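Heating Oil by the Street

In Gristville the natural gas pipe stops at the river bridge. On the other side of the bridge live 400 households, and almost all of them heat with oil. Every fall they watch the price on the sign at the Hermans depot the same way other people watch the weather. Last winter the sign changed so often that the depot stopped printing its weekly price sheet and told customers to call.

I moved to this side of the bridge six years ago, from a country where the heat came from a central plant and arrived in the radiator without any decision from me. To own a tank was new. I had to learn how to read the gauge, how to bleed the line when it runs dry, and most of all when to buy. My first winter I bought in January, in small amounts, and paid more for it than any neighbor I spoke with.

The price of a delivery has several parts. There is the oil itself, which follows the crude market with a short delay. There is the cost of bringing it by truck from the terminal. Then there is the fixed cost of the local delivery, and this last part is what surprises people. A driver who fills one small tank on a dead-end road spends nearly as much time as a driver who fills a large one. Hermans puts this into a stop fee, and below 2 hundred gallons there is also a small-order charge.

That is the reason why the street orders began. The idea is simple: the houses on one road agree on a day, the truck comes once, and the stop fee is divided. On my road we were 6 houses in the first season. We ordered 600 gallons together in September, and the fee that each of us paid was so low that I read the bill twice.

It did not stay simple for long. Some tanks are in the basement and some are outside, and the outside ones need a different blend before the cold months, so the truck could not always serve both on the same visit. Two houses wanted to pay in the spring. One family had a tank so old that the driver refused to fill it until it was inspected, and he was right to refuse. 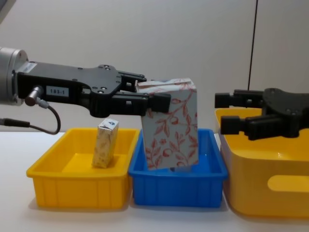 Is it cheaper to fix the price in summer or to pay the daily price in winter? It depends on the winter, and a fixed price should be seen as a kind of insurance: in a calm year you pay a little too much, and in a bad year you are glad to have it.

The depot offers both, and a third contract with a ceiling. With the ceiling, the customer pays the daily price as long as it is low, but never more than the agreed maximum. For this protection there is a fee at signing, and the fee itself goes up when the market is nervous. In August it looked reasonable to me. By October it had almost doubled, and many people who had waited decided to take their chances.

Competition has also come, a little. Prena, a dealer from the next county, now crosses the bridge every Tuesday. Its daily price is usually lower than the Hermans price, but it does not repair burners and it does not come at night. My neighbors are divided on this question. Those with new burners buy from Prena without much worry. Those with old ones remain where the service contract is, and I am among them, because my burner likes to stop at four in the morning.

For the orders themselves, most roads now use Likodeck, a small web page where each house enters its tank size and the present level. When the total for a road is high enough, both dealers can see it and give an offer. The page is not beautiful and it sends too many messages. Still, it has replaced the paper list that used to travel from mailbox to mailbox and come back with coffee on it.

A bigger question is how long all of this will last. The gas company has studied an extension over the bridge more than once, and each time the cost per house was too high. Heat pumps are appearing on the newer homes. Their owners keep the oil tank for the coldest weeks, so they buy less, and this makes the street orders harder to fill. On my road two houses have already made this change, and we now combine with the road behind us to reach a good total.

The next order closes at the end of April. My gauge shows a little over a quarter, and the price on the sign went down again this morning, so I have not yet entered my number.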